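Moving the gripper tracking off the headset thread

I spent most of November on the part of Fanda that turns marker cubes into gripper poses. It used to run in the same process as the recorder, and every time the disk stalled we lost poses. Cheuk-hei Su had been asking me to split it out since spring. I kept putting it off.

The tracker now runs alone and writes into a ring buffer of 200 entries. The recorder reads from that whenever it gets around to it. Timestamps are set when the image arrives, before detection, so a slow detection no longer shifts the pose in time. That bug had been in there for a long while and it made the left and right hands disagree during fast moves.
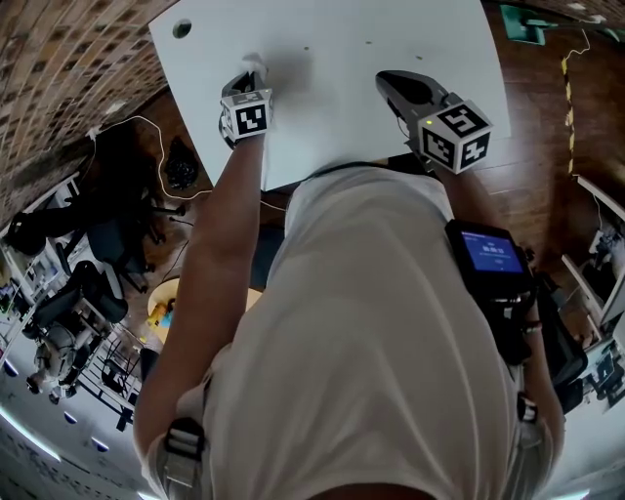 The other change is how I handle a cube when only one face is visible. A single square seen nearly head-on gives two possible orientations, and the old code took the one with the lower reprojection error. It flipped a lot. I now keep both for up to 5 frames and pick the one that fits the recent motion. With two faces in view I solve for the whole cube at once and skip all that.

I replayed 3000 old clips overnight. Most came out the same. The flips that remain are nearly all near the edge of the lens, where the distortion model is weakest - Embla Vik wants to redo the calibration with more samples out there, and I think she's right.

Still to do: the config loader ignores the marker size if it's written as an integer.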